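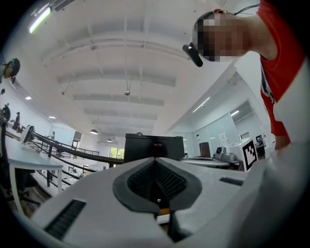

Hand-held demonstration gathering

Hand-held demonstration gathering is a way of collecting examples for a learning system that controls a robot arm. A person holds a gripper in the hand and does a task with it, and a camera fixed to the gripper records each movement from close to the fingers. The recordings are later used to train a model, which should then repeat the task with a gripper of the same shape.

Background

In the older method, called teleoperation, the person moves a real arm from a distance. This gives exact joint data, but it is slow and needs the arm to be present. The hand-held method was taken up by several groups that wanted more variety of rooms and objects. The Mistden project, led by Inger Laxdal, was among those that moved from the first method to the second. Its early set, named Guseo, holds 2000 examples.

Equipment

The gripper usually has a white or gray plastic body and two fingers. In many designs the finger pads form a V and carry a textured black lining, which helps to hold round and thin objects. Ribbed strips may be set into the body.

A square marker with a black-and-white block pattern is often mounted on top of the gripper. Other cameras can find this marker and calculate from it the position and angle of the tool. Many operators also wear a small camera on a cap or a head strap, so that the work is recorded from the height of the eyes. 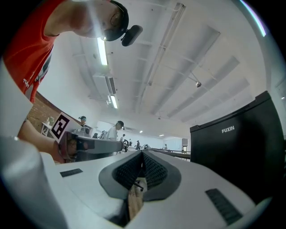
The lens on the gripper is commonly of the fisheye type. It sees a large part of the room together with the fingers, and the fixed lines of ceilings, beams and railings are useful when the path of the hand is calculated afterward. The price for this is strong bending of straight lines near the border of the picture.

Procedure

One example normally covers one task from start to end. In the Mistden protocol, written by Trinidad Ojeda and Marloes Cuypers, an example may not be longer than 30 seconds. The operator begins with open fingers and keeps the marker free from the sleeve. Several operators can work in the same room, if each marker has its own pattern.

Selection of examples

Not every recording is kept. In a test with the software Aryee, Unnur Damgaard checked 308 recordings and accepted 263 of them. The most frequent faults were a lost marker and a hand that moved too fast for the camera. Whether failed attempts should be kept is a matter of discussion.

See also

Teleoperation
Imitation learning
Fiducial marker
Jinau (gripper)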